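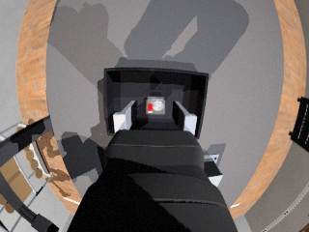 Quiénes somos

Sopacua es un estudio de videojuegos pequeño, y lo decimos sin aspiraciones de dejar de serlo. Lo fundaron Rodrigo Cifuentes y Cirilo Galindo después de coincidir en una empresa de juegos para móvil donde se pasaban el día moviendo de sitio el botón de comprar gemas. El botón quedó muy bien. Ellos se marcharon en junio.

El primer proyecto del estudio fue Trostix, un juego de lógica sobre un funcionario que debe archivar expedientes en un ministerio cuyos pasillos cambian de orden. Lo anunciamos como una experiencia de unas 68 horas, cifra que calculó Cirilo jugando él solo y leyendo todos los expedientes. La mayoría de la gente lo termina en bastante menos y nos escribe para preguntar si se ha dejado algo. Se han dejado los expedientes.

Después vino Ivbridge, que es por lo que nos conoce quien nos conoce. Se trata de construir puentes y cobrar peaje a los vecinos, y tiene 71 niveles, de los cuales el 40 sigue siendo demasiado difícil. Lo sabemos. Rodrigo lo diseñó en una tarde y lo defiende desde entonces con una terquedad que ya nos gustaría ver en el calendario de entregas.

Ahora trabajamos en Claltow, una aventura por turnos en una ciudad portuaria donde casi todo se resuelve hablando, y lo demás esperando al transbordador. El guion va por las 488 páginas y todavía no ha salido el barco. Tenemos fecha de lanzamiento – interna, a lápiz – y preferimos no compartirla hasta que deje de moverse.

Cómo trabajamos

No hacemos jornadas maratonianas. El viernes se cierra a las tres y los servidores, que tienen un sentido del humor muy desarrollado, suelen caerse a las tres y diez. Se arreglan el lunes.

Tampoco vendemos monedas, cofres ni pases de temporada. Cada juego se compra una vez y las actualizaciones van incluidas, también las que estropean algo.

Contacto

Leemos todo el correo y contestamos a casi todo. Para prensa, escriban a Cirilo. Para quejas sobre el nivel 40, a Rodrigo, que ya tiene una respuesta redactada.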